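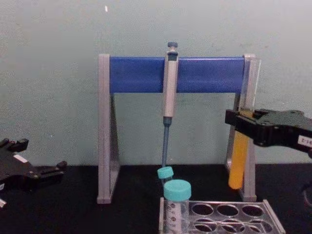
The Stiven fingertip set is our most-borrowed item this year, and after a full September of running it against the two other sets we stock, I can see why people keep asking for it! It's a bolt-on pair of parallel fingers for benchtop arms, made with tube work in mind. We tried it on the usual liquid handling bench, with the pipette hanging on its blue-barred stand at the back, a rack in front, and the right-hand gripper holding a tube of yellow-orange liquid upright beside the stand leg. That last bit is where a finger set earns its keep. Glass is slick, the clearance to the leg is small, and you want to be able to let go again without dragging the tube sideways.

What's in the kit

One pair of fingers, two sets of pads (soft and firm), mounting screws, and a printed alignment card. The pads slide on from the front, so you can change them without taking the fingers off the arm. The Matsuda set we compared it with holds just as firmly but needs a hex key for every pad change, and the Ollia set uses a moulded pad that isn't replaceable at all. To be fair to the Ollia, it's the lightest of the lot and a lovely thing on flat objects like plates and lids.

How we compared them

Every set did the same job: take the tube from the rack, bring it up past the stand, hold, put it back. We ran 353 cycles in total, split over 13 sessions, with the same controller and the same speed limits throughout. The Stiven on soft pads was the one I trusted soonest. On firm pads it was a bit fussier about the approach angle, though once we'd dialled that in it behaved beautifully.
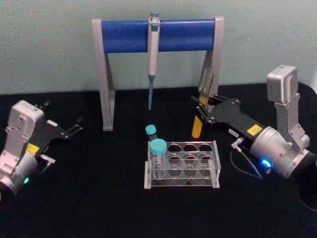
Pramila Tomar would put the Matsuda first for anyone running two arms at once. In her view the slimmer knuckle is worth more than quick pad changes when both grippers have to get close to the same rack, and she'd like people to try that set before they decide. Fair point – if your layout is tight in the middle, book both and spend a morning swapping between them.

Which camera to pair it with

We had a head-height view, a chest-height view and a wrist view going, and I'd encourage you to use more than one. The head camera is great for planning, and it's the one I'd choose if I could only have one. The chest view sits lower and gives you a much better feel for how upright the tube is.
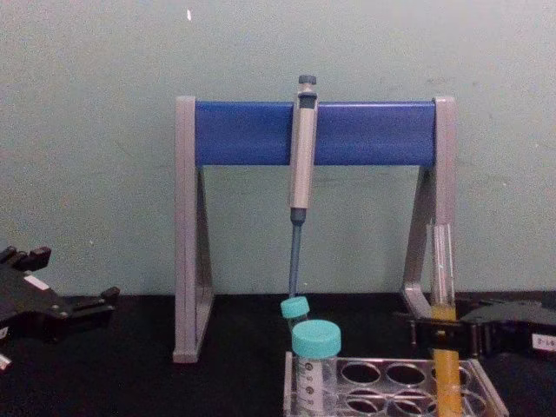 Chest-height view, right gripper on the glass tube.

Colour settings matter a fair bit too. Lock the white balance on all your cameras before you start, or the same tube will be a different shade in every feed and your detection thresholds will wander all over the place. Renzo Monti wrote the preset we use, and it comes on the card with the kit.

The wrist camera is the smallest of them and the most fun. It's handy for checking the approach to a stand or rack, and it weighs so little that we didn't have to retune the arm. 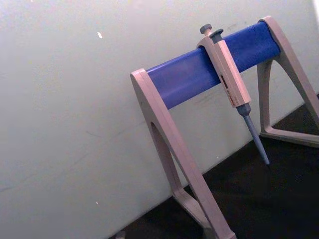 Do your hand-eye calibration again after you fit it, even if the bracket looks like it went back in the same spot. The routine in the Drallilgate controller takes 16 poses and you can have a coffee while it runs. Save the result under the name of the finger set as well as the camera – I've mixed those up before and lost an afternoon to it.

Borrowing and care

Loans are for two weeks and can be renewed if there's no one waiting. Wipe the pads with a damp cloth, let them dry flat, and keep solvents well away from the soft ones. Spare pads are in the lid of the case. If you use the last pair, leave a note with the return form and we'll order more.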